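Lavar o fato de corrida e as luvas em casa sem estragar nada

Quem anda em provas de karting ou de ralis regionais sabe que o equipamento volta para casa num estado lastimável, com suor, borracha, óleo e aquele pó preto dos travões que se mete em todo o lado. Cá em casa somos dois a correr (eu e a minha filha, que começou em maio do ano passado e já me ganha nas curvas lentas), por isso fui juntando ao longo das épocas uma série de truques, uns aprendidos com gente que sabe, outros à custa de estragar coisas caras.

Comecem sempre pela etiqueta. Parece conversa de avó, mas os fatos resistentes ao fogo não são todos iguais, e há fabricantes que só aceitam limpeza a seco. Se a etiqueta permitir lavar em água, usem água fria e um detergente líquido suave, em pouca quantidade. Nada de lixívia e nada de amaciador! O amaciador deixa uma película no tecido, e essa película pode arder, que é precisamente o que não queremos.

Fechem os fechos e os velcros todos antes de lavar. O velcro aberto agarra-se às malhas finas e puxa fios – perdi assim uma balaclava quase nova, e ainda hoje me custa. O fato vai sempre do avesso e sozinho, num programa delicado com a centrifugação no mínimo.

As luvas são outra história. As minhas têm a palma em camurça e nunca vão à máquina. Passo-lhes uma escova macia a seco, depois um pano húmido com uma gota de sabão neutro nas costas da mão, onde o tecido aguenta melhor, e deixo a palma em paz o mais possível.
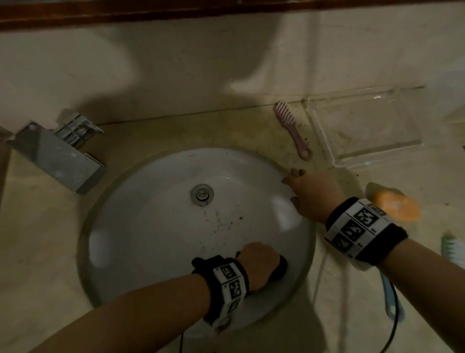
Para a balaclava e as meias, lavagem à mão e pouca pressa. Deixo-as de molho uns minutos, aperto com cuidado e passo por água limpa até deixar de sair espuma. Não torçam! Enrolem a peça numa toalha seca e carreguem com as palmas das mãos, que a toalha bebe quase tudo.

Manchas de óleo tratam-se antes da lavagem. A Sheyla Salazar, que foi mecânica de pista durante anos, ensinou-me a pôr primeiro papel absorvente dos dois lados, sem esfregar, e só depois uma gotinha de detergente da loiça bem diluído. Experimentem numa zona escondida, como o interior da bainha. Com gasolina já sou mais medrosa: a peça fica a arejar na rua, longe de qualquer chama, e só entra em casa quando o cheiro desaparece por completo.

Secar, sempre à sombra e num cabide largo. O sol directo desbota as cores e não faz bem nenhum às fibras. O forro do capacete, se for amovível, seca deitado sobre uma toalha, e convém tirar uma fotografia antes de o desmontar, que aqueles encaixes são um quebra-cabeças na véspera de uma prova.

Já agora, o saco. De pouco serve ter tudo lavadinho e voltar a meter num saco que cheira a balneário. Virem-no do avesso, sacudam bem, passem um pano com água e vinagre branco e deixem-no aberto durante a noite. O meu fica pendurado na garagem, ao lado dos pneus de chuva.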